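Letting the wrist camera do more of the work

Last updated: 2018-08-18

I've been itching to write this one up since May, and now that the numbers have settled down I can.

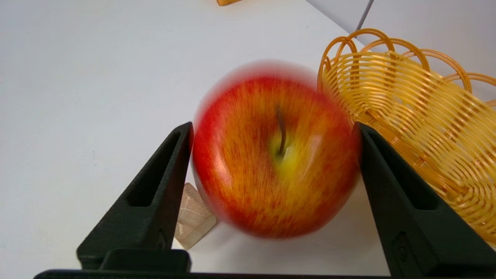

The short version is that I've stopped throwing away blurry pictures, and grasping has got better because of it. I'm so pleased with this! It is a small idea and it took me far too long to get to, but it works across nearly everything I've tried it on, and it costs almost nothing to run.

Some background for anyone who hasn't read the earlier posts. The arm on my bench runs a learned policy I call Gemow, which takes in what the wrist camera sees plus the joint positions and puts out a small movement for the hand. It learns by copying. I drive the arm by hand through a task (pick up the fruit, put it in the basket, that sort of thing), the whole run is saved, and the network tries to predict what I did at each moment. There is no map of the room and no model of the objects. It sees, it moves a bit, it sees again.

When I first set up the training data I did what I'd always done with pictures, and cleaned it. I had a little script which scored each picture for sharpness and dropped the worst ones. It felt tidy. The trouble is that a wrist camera is at its blurriest exactly when the interesting things happen: the last bit of the approach, the fingers closing, the object shifting as it's gripped, the first moment of the lift. By dropping blurred pictures I was cutting a hole in the middle of every run, right where I wanted the network to pay attention.

I noticed it by accident, while looking for something else. I was plotting how many pictures were left in each part of a run, expecting a flat line, and there was a great big dip in it at the grasp. I sat and looked at that plot for a good while, feeling daft.

So the first change was simply to switch the script off and train again. Grasps got better straight away, though the hand became a bit jittery on the approach. My guess is that with a single picture the network can tell that something is moving but can't tell which way. A smear to the left and a smear to the right look much the same.

The second change is the one I'm excited about. I now give Gemow a short stack of 4 pictures instead of one, and alongside the main job I ask it to guess how smeared the newest picture is and in what direction. The "right answer" for that guess comes from comparing neighbouring pictures in the saved run, so I don't have to label anything by hand. The side job is only there during training. Once the policy is running on the arm, that part of the network is switched off, and all it leaves behind is a better sense of motion in the shared layers.

I tested on round fruit first, since round things roll and slide as the fingers come in and have always been my worst case. Each test was 10 tries with the fruit put down somewhere new each time. The old policy, trained on the cleaned data, managed 2. Switching the script off and changing nothing else took that to 4. With the stack and the side job it got to 7. I ran the last one again the next morning because I didn't believe it, and it came out the same.

Ten tries is a small test, I know, and I wouldn't hang a paper on it. But watching it is what convinced me. The old policy would close on a piece of fruit, the fruit would turn a little, and the hand would carry on to the basket whether or not it had hold of anything. The new one pauses. If the fruit moves under the fingers it opens very slightly, shifts, and closes again. I never taught it that as a separate step. It must have picked it up from the little corrections I make while driving, which were sitting in the blurred pictures I'd been binning.

A few notes if you want to try it on your own arm:

Keep the stack short. I tried longer ones and the policy got lazy, copying its last movement over and over instead of looking. It's a well-known trap with this kind of learning and I walked straight into it.

Don't weight the side job too heavily. At one point I had it set so high that the network was superb at measuring smear and hopeless at picking things up.

Check your lighting before you blame your network. I lost an evening to a lamp with a slow flicker, which the smear guess was dutifully trying to explain.

And if you do drop pictures, plot where in the run they came from. It takes a couple of minutes. I'd have saved myself most of the spring.

What doesn't work yet is anything shiny and see-through. Highlights slide over the surface at a different speed from the object itself, and the smear guess gets muddled. I had a go at masking out the brightest spots and it helped on one object and hurt on another, so that's back in the drawer for now.

Next I want to run the same test on Triệu, the older arm, which has a slower camera and so a lot more blur to learn from. If the idea is sound the gain should be bigger there. I'm also giving a short talk on this at the Dallbridge robotics evening, and I'll put the slides up afterwards along with the training settings, once I've tidied the code enough that I'm not ashamed of it.

Recent posts
Driving an arm by hand without getting a sore neck
What I brought back from the Tellolmont workshop
Triệu gets a new elbow
Why my lamp was lying to me
Gemow, first steps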